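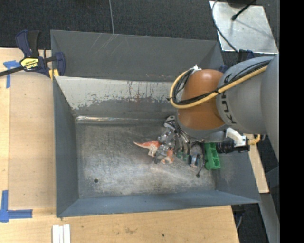
# Gornside Bin-Picking Station: Planning and Ordering

The Gornside station is supplied for mixed-item picking from a single open bin. It is offered to training centers, laboratories and small packing operations through the Laltham sales office. This page sets out what the purchaser should budget for before requesting a quotation.

## Included in the base order

- Work table with bin and mounting plate
- Cable and hose dressing kit, fitted at the factory
- Clovcombe control software, one seat
- Nine hours of operator instruction

The robot arm and gripper are quoted separately. Purchasers who already own a suitable arm should state the make and model on the request form.

## Site requirements

Allow 3000 mm of clear floor on the operator side. Bins may be clamped or bolted - bolting is advised where the station will run unattended. Metal bins show wear on the floor and walls in regular use, and a replacement should be carried in the annual budget (part 202).

## Delivery and payment

Standard delivery is 60 days from receipt of a signed order. Orders that include a Kusuma gripper take longer, and the date is confirmed in writing. Orders intended for the September term should be placed before the end of the preceding budget year.

Quotations: Saodah Nair, Laltham office
Site surveys: Qistina Jugah

Page revised 5/11/23. Prices are given on request and exclude freight.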